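Taltport folding drive: 142 homes, few answers

Dec 23, 2021

Taltport's winter clothing drive closes tonight, and Sonum, the firm behind it, says 142 households have handed over folded knitwear and linen. It had promised 4,000 items by Christmas. How many it has, it won't say.

"Folding at home saves sorting later," said Vaughan Quinlan, who runs the scheme. Perhaps. A fuzzy cream garment with small pearl-like beads along a seam, being dealt with on a bed under a green towel, is slow work — and donors are doing it unpaid.

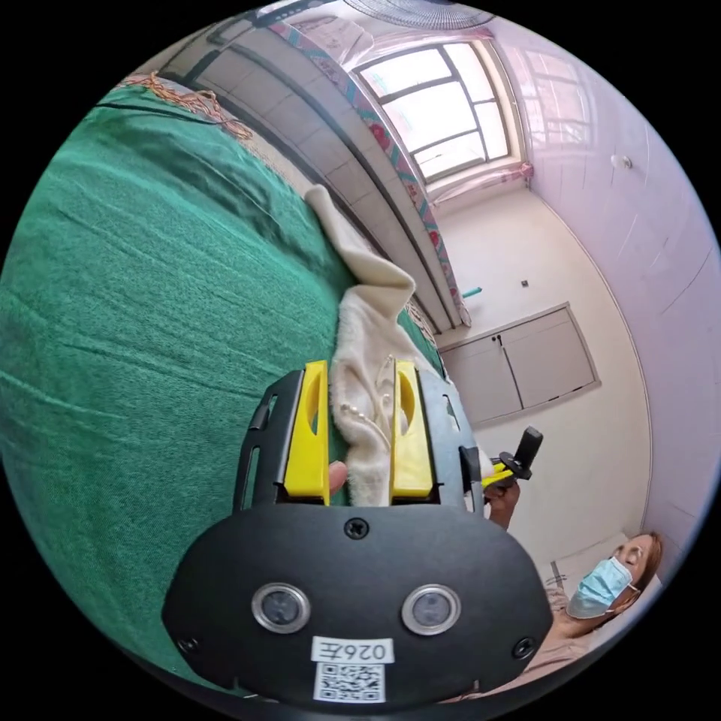 Where it goes next

Bags go to two depots, Montoya and Gosow. Neither would tell us what was turned away in November, when the last round was collected. Sonum says figures will follow in the new year. It said the same after the last drive.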